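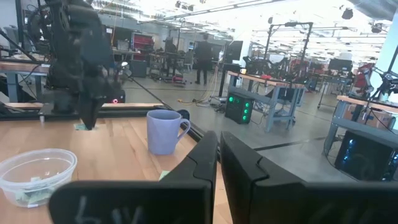 Figure 4. Work table with bowl of paper and mug.

Section 4. Clearing Paper Pieces from the Work Table

This section applies to all wooden-topped tables in the Wurnley room. It is to be followed at the end of each work period and before a table is handed over to another user.

4.1 Before You Begin

1. Confirm with the previous user that work at the table has ended.
2. Move drinks to the side shelf. A mug holding liquid must not remain on the table during clearing.
3. Place the clear plastic bowl near the left edge of the table, with its opening facing up.

Note: Use only the bowl assigned to the table. Replacement bowls are listed in the Cerier supply catalog under item 322.

4.2 Collecting the Paper

1. Pick up loose squares one at a time. Squares lying flat should be lifted by a corner.
2. Crumple each piece lightly and drop it into the bowl. Green and white paper may be collected together.
3. Look behind the mug and any other upright item for pieces that have been missed.
4. Empty the bowl into the paper recycling bin when it is half full. Do not press the contents down to make room.

Caution: Do not sweep paper off the table onto the concrete floor. Loose paper underfoot is a slipping hazard.

4.3 Returning the Table to Use

1. Wipe the tabletop along the grain with a dry Clustureck cloth. Do not apply water or spray cleaner to the wood.
2. Return the empty bowl to its place.
3. Set the mug down with its handle toward the right.
4. Enter your initials and the time on the table card.

Note: Paper squares are supplied in packs of 300. When nearly 60 remain, submit a refill request to Jong-dae Shim. Requests for new bowls or cloths should be sent to Young-sook Bang, extension 49.

Last updated: January
0 comments
Contact | Copyright Ji Facilities Office | Back to top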